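Staff Writer, Celebrity and Entertainment News (Full Time, Rusgate Office or Remote)

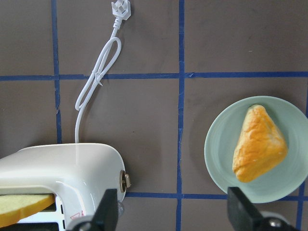

Oltuvley is hiring a staff writer for its celebrity desk. The desk covers film and TV actors, musicians, reality shows and awards season. You would write four to six short items a day, plus one longer piece a week, and take a turn on the live blog when there is a premiere, a festival or a season finale.

The job reports to Florence Hawthorne, who edits the desk. The desk has five writers now and this is a new position, not a replacement.

What the work looks like

Most shifts start with a check of the overnight news: interviews, posts by the people we cover, court filings, casting announcements and what the other outlets are running. You pitch two or three items in the morning chat and start on the first one as soon as it's approved. Items run 200 to 400 words. The weekly piece is longer and you choose the subject with your editor. Recent ones have covered how tour openers get picked, why so many sitcom casts now host podcasts, and what happens to the costumes after a canceled series.

You write your own headlines and pick photos from our licensed library. A copy editor reads everything before it goes up. Corrections are posted under the writer's name, with the time, and we don't delete items without a note.

How we handle sourcing

We do not pay for tips. We say where a story came from, including when it came from a competitor. An engagement, pregnancy, breakup or illness is not reported as fact until the person or a named representative has confirmed it. If another outlet has reported it and we decide to follow, the item says whose report it is. We don't run pictures of children taken without their parents' agreement. If you have worked at a place with looser rules, expect the first few weeks to feel slow.

Requirements

At least two years of paid writing experience, staff or freelance. It does not have to be in entertainment.

Clean copy on a short deadline.

You watch a lot of television, or listen to a lot of music, or both, and can say something about it beyond whether you liked it.

Able to work one weekend shift in three. You get a weekday off in exchange.

Legally able to work in the United States. We can't sponsor visas for this job.

Helpful but not required: Spanish, experience with court records, experience recording or cutting short video. We use a publishing system called Indeo, which takes a day or so to learn.

Hours and location

Shifts are 7 a.m. to 3 p.m. or 1 p.m. to 9 p.m. Eastern, and you will be assigned mainly to one of them. During the big awards shows everyone on the desk works late, and those hours are paid as overtime. You can work from the Rusgate office or from home anywhere in the country. Remote staff come to Rusgate for a week each November, with travel and hotel covered.

Pay and benefits

The position is hourly at $31. Health and dental coverage start on the first day of the month after you join. There is a $3000 yearly allowance for equipment, subscriptions and home internet. Paid vacation is three weeks in the first year and four after that.

How to apply

Send a resume, three published clips and a short note to Florence Hawthorne through the jobs form, reference number 542. In the note, tell us about one celebrity story from the past year that you think was covered badly and how you would have written it. Keep it to one page. Please don't send screenshots of clips; links or plain text are fine.

Applications close 12/06/2026. We will contact everyone, including the people we don't interview. Finalists do one paid trial shift with the desk, at the regular hourly rate. The Krūmiņa fellowship for recent graduates has its own form and a later deadline, and you may apply to both.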